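# Gripper closes beside soft objects after changing fingertip plates

**Posted by Eyvindur Briem, Oct 23, 2018**

I look after one bench cell at our Trarholm site. It is a small arm with a two-finger gripper and a camera at the wrist, and it picks things off a plain table and puts them in a bin. The software is Kukix. It ran well from March until last week, when I changed both fingertip plates because the old ones had worn smooth.

Since then it misses soft things. Hard parts are fine. With a plush toy the arm comes down, stops where it should in height, and then one finger lands on the toy and the other closes on air. Sometimes it pushes the toy away and tries again in the new place with the same result. The miss is always toward the same side.

What I have done so far:

- Checked the plates for looseness. All bolts feel tight.
- Ran the gripper open and closed 50 times with nothing in it. No errors.
- Restarted the controller and the camera.
- Cleaned the lens with a dry cloth.

I did not redo the hand-eye calibration, as the camera was not touched. Or I don't think it was. The cable had to come out of its clip to get the wrench in.

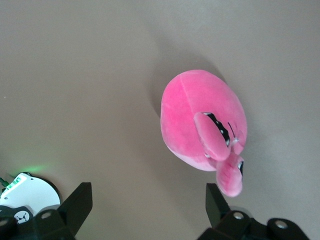
The table is one flat color and I have not changed the lights. Open width reads 52 on the gripper page, the same as it did before the job. Error log has nothing except code 1572 once, on the day I changed the plates, and I can't find that code in the manual.

Is there a setting for soft objects that I have to put back after a plate change? I would like to avoid a full calibration if I can, because it takes our cell down for most of a morning and Maihi needs it for their parts.

---

**Priit Jõgi**

There is no soft object setting that gets lost. I would look at the fingers first and the camera second.

Hard parts can hide a side error. If the part is narrow and slides easily, the first finger to touch it pushes it over until the other finger meets it, and you get a good grip even when the arm is off to one side. A plush toy drags on the table and squashes, so the error shows. Your cell may have been missing on everything since the plate change.

Do this with the arm stopped and the power to the gripper off until I say otherwise:

1. Take both plates off. Wipe the seats where they mount. Old thread glue or a burr there will tilt a plate.
2. Put the plates back and start the bolts by hand. Push each plate fully against its shoulder, then tighten the bolts a little at a time, going back and forth between them.
3. Look from the side. Both tips should end at the same height.
4. Power the gripper, stand clear, and close it slowly with nothing in it. The two faces should meet flat. If you see a wedge of light, one plate is still tilted.
5. Put a square block on the table, mark its center with tape, and send the arm to that spot by typed coordinates, without the camera. Come down slowly and stop just above the block. Measure from each finger to the block.

If the gaps in step 5 are even, the fingers are good and the arm goes where it is told. Then the fault is on the camera side, and you need the calibration. If they are not even, fix that first. Calibrating over a crooked finger only moves the problem.

Also check the tool center point in Kukix. If the new plates are longer or thicker than the old set, it has to be entered again. Measure the plates with calipers and don't trust the bag label.

About the cable: if it was pulled tight when you put it back in the clip, it can turn the camera a small amount. Leave a loose loop with enough slack for the wrist to turn both ways.

I don't know code 1572. Copy the full line from the log, with the text after the number, and post it.

---

**fluvia_bench**

Had this on our cell at Fluvia. We had swapped the left and right plates. They look the same but ours had the holes offset by 2 mm. Check for a letter on the back.

You can also just open the gripper wider for soft stuff. Doesn't fix it but it will pick.

---

**Priit Jõgi**

Opening wider is ok for a day. It will still pull the toy sideways when it closes, so don't leave it like that.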